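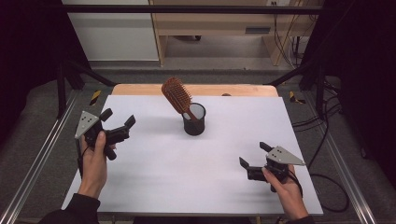
La brosse à cheveux, un objet sans place attitrée

Dans l'inventaire d'une salle de bains, peu d'objets circulent autant que la brosse à cheveux. Elle passe du lavabo à la commode, de la commode au sac, puis disparaît sous une serviette. L'enquête menée en octobre par l'association Olleo auprès de 248 foyers le confirme : 60 d'entre eux déclarent ne lui avoir attribué aucun emplacement fixe.

La question intéresse depuis plusieurs années Danica Šťastný, responsable des études domestiques au sein de l'atelier Fomska. Ses travaux portent sur le rangement vertical des ustensiles à manche, et la brosse plate y occupe un chapitre entier. Sa tête large s'accommode mal des tiroirs étroits, où les picots se chargent de poussière et se tordent au contact des autres accessoires.
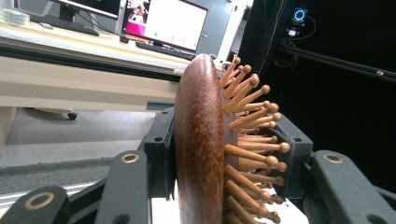

Le modèle en bois appelle une attention particulière. Les picots à bout arrondi, fixés dans un coussin souple, supportent mal une pression prolongée : une brosse posée face contre table finit par se déformer. Le dos, quant à lui, redoute l'eau stagnante. L'atelier recommande donc de la conserver tête en haut, le manche engagé dans un récipient ajouré.

Le pot à crayons en maille métallique noire répond à cet usage de façon inattendue. Conçu pour le bureau, il laisse passer l'air et s'essuie d'un geste. Son fond plat tient sur la plupart des surfaces — à condition que la brosse ne soit pas trop lourde pour lui.
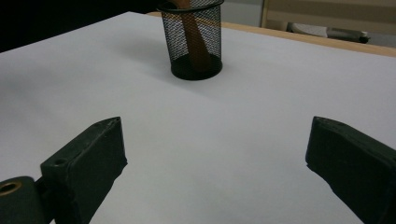 Choisir le bon contenant

Le diamètre importe moins que la hauteur. Un pot trop bas bascule sous le poids de la tête ; un pot trop haut gêne la prise en main. L'atelier Fomska retient une hauteur de 9 centimètres au minimum et déconseille de réunir plus de trois ustensiles dans un même récipient. Une brosse seule s'incline naturellement contre le bord et reste facile à saisir.
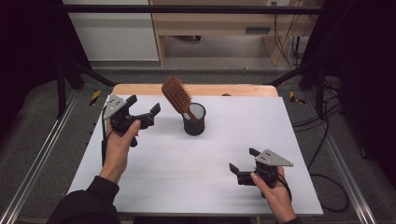
Brosse plate en bois dans un pot en maille noire, sur un plateau blanc.

L'entretien demeure sommaire. Les cheveux sont retirés à la main ou au peigne fin, le coussin est essuyé avec un linge à peine humide, puis la brosse sèche à l'air libre avant de regagner son pot. Ce dernier se lave séparément, à l'eau savonneuse.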